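Ulness Bench Cell Safety Kit

The Ulness kit covers the paperwork and floor marking for two-arm tabletop cells. It includes a laminated rule card, a roll of boundary tape and a logbook with 36 pages.

Card 1 covers grip checks. Close the gripper on the tool's handle, keep fingers clear of the linkage, and wait 30 seconds before the first move.

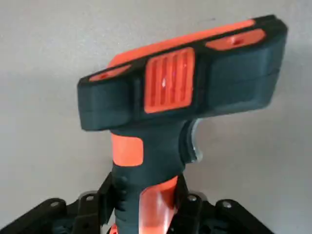 Do the same check again after any change of fingertips, and write it in the log. Card 2 covers shared space. Only one arm at a time may enter the marked middle zone.
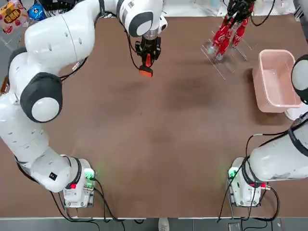 Do both arms have to be stopped before I reach onto the table?
Stop both, even if only one is moving, and sign the log before restarting.

Sold by Kesik. Refill logbooks ship in packs of 17.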